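3.2 Worktop and materials

The study kitchen was laid out as a small household one, with a light wooden table set against a fixed counter. We wanted things to lie where people leave them, so food, cleaning goods and odd household parts were allowed to share the same surfaces. Participants were told only that the area should be made "ready for cooking" and that they could stop when they liked.
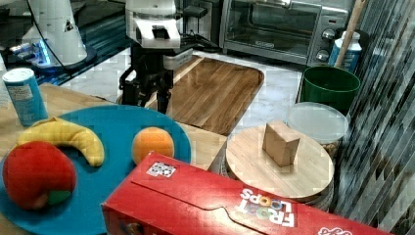 Each household received the same written sheet and the same starting layout. A pilot in March had used real fruit, which bruised and had to be replaced between sessions, and we changed to soft toy fruit for the main study. Sessions were limited to 60 minutes. In total 397 sessions were kept for analysis, giving 1532 separate moves of an object from one place to another.

The board was treated as its own zone in the coding. It was the place participants most often cleared first, and the plate of fruit was the item most often left alone.
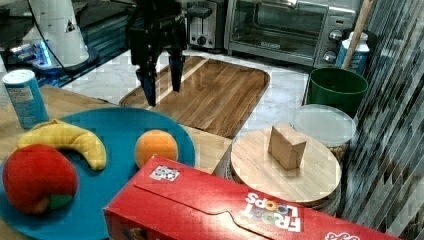

Figure 2. Table and counter, with the plate of toy fruit, the cereal box on its side and the cutting board; toaster and toaster oven behind.

Moves that ended on the board were split into two groups: items used in preparing food, and items set down on the way to somewhere else. The second group was larger than we had expected from earlier work with the Pamier layout. 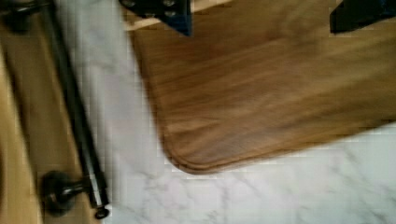

Rizwan Nanayakkara objected to the split at the coding stage, arguing that a bare board is already a finished state for many cooks and that anything put on it afterwards should count as a new task. We kept the two groups but report them separately in Section 4.

Hardware raised a different problem. A bronze towel bar has no agreed home in a kitchen until it is fixed up, and participants gave it very different places. 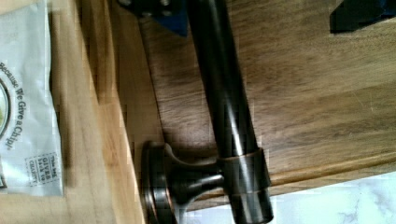 For items of this sort we recorded the final position only and left the intended one blank. Two coders worked through every session, and disagreements were settled by going back to the participant's own notes.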